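Search tickets Search Advanced search

Vostgate Laundry Equipment Support
Titlow front-load washer stops before final spin
Status: Closed
Site: Åberg guesthouse, basement laundry

Print this ticket | E-mail this ticket

Reported by Gudrun Rustad

The washer stops before the last spin on cotton loads. The display shows code 12 and the door stays locked. If I turn it off at the wall and wait, the door opens and there is water in the bottom of the drum. It started in July. Short loads of T-shirts and kitchen towels mostly get through. A full load with a sheet in it almost never does.

I have cleaned the lint trap behind the lower panel. There was a button in it and some gray fuzz. No change after that. Cycle counter reads 2,909. Detergent is the Drurerano powder, same as always.

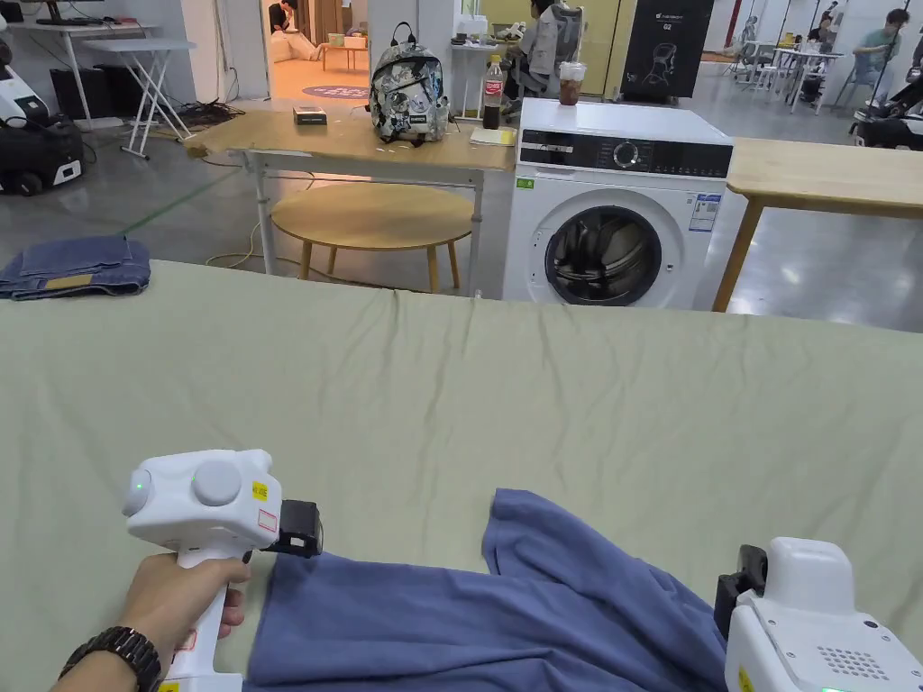
First reply

Siv Brekke, 9:12 a.m.

Code 12 on this model means the drain time ran over. The control gives the pump a set time to empty the tub, and if the level switch still reads water at the end of it, the cycle stops there. It can be the pump, the hose, the standpipe or the level switch itself.

Please try these in order and write down what happens after each one:

1. Run drain and spin with nothing in the drum.
2. Pull the drain hose out of the standpipe, hold it in a bucket below drum height, and run drain again.
3. Check how far the hose goes down into the standpipe. It should not be pushed in past the first clamp mark.

Also let us know if anything else shares that standpipe.
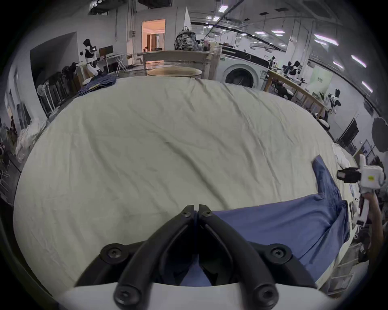 Gudrun Rustad

Step 1 passed, no code. Step 2 filled the bucket fast, so I had to stop it twice to empty it. Step 3: the hose was in a long way, well past the mark. Joar pulled it back and put a new tie on it.

The utility sink drains into the same pipe. I had not thought of that. Ran one sheet and four pillowcases after moving the hose and got code 12 again, same place in the cycle.

Siv Brekke

Thanks. A strong flow into the bucket means the pump and the hose are fine. I would look at the standpipe next. Run the washer to the drain step with the sink plug out and watch the sink. If water comes up in it, the blockage is past the point where the two join.

I am adding Fatos Dervishi to this ticket for the level switch, in case the pipe is clear.
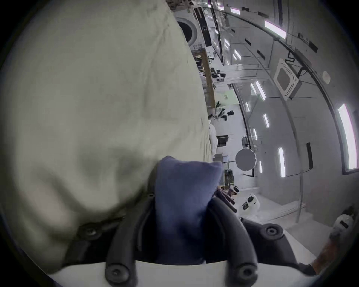 Navy piece beside the cream one, top edge folded over.

Joar Rustad

Water came up in the sink, gray and with lint in it, and then went down slowly. I snaked the pipe from the sink side and hit something soft past the elbow. Pulled out a wad of lint and what used to be a sock. Ran hot water after that and the sink no longer fills.

First test load was one sheet, cotton cycle, full spin. No code. Second was T-shirts and jeans together, no code either, but the machine walked a little on the floor during the spin. The front left foot was loose — I leveled it and tightened the nut.

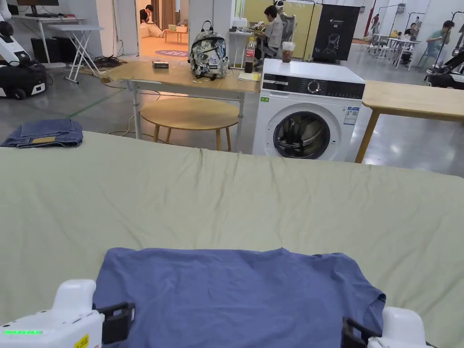 It still makes a short knock when the spin starts. It did that before the trouble too, so I am not asking about it here, only noting it. We ran 9 more loads through the rest of the week, 2 of them all bedding, and none of them stopped.

Fatos Dervishi

I don't see a reason to change the level switch. If it were sticking, the empty drain and spin in step 1 would have failed at least some of the time. Leave the hose at the mark and put a strainer in the sink.

For the knock, check the drum with the power off. Push up on the inside lip by hand. A small amount of play is normal, but if you hear metal, open a new ticket and attach the serial number from inside the door. Gil-soo Wi handles bearings for your area.

Gudrun Rustad

No metal sound. Strainer is in. You can close this.

Closed by Siv Brekke, 4:40 p.m.
Cause: partly blocked standpipe shared with sink. Parts used: none.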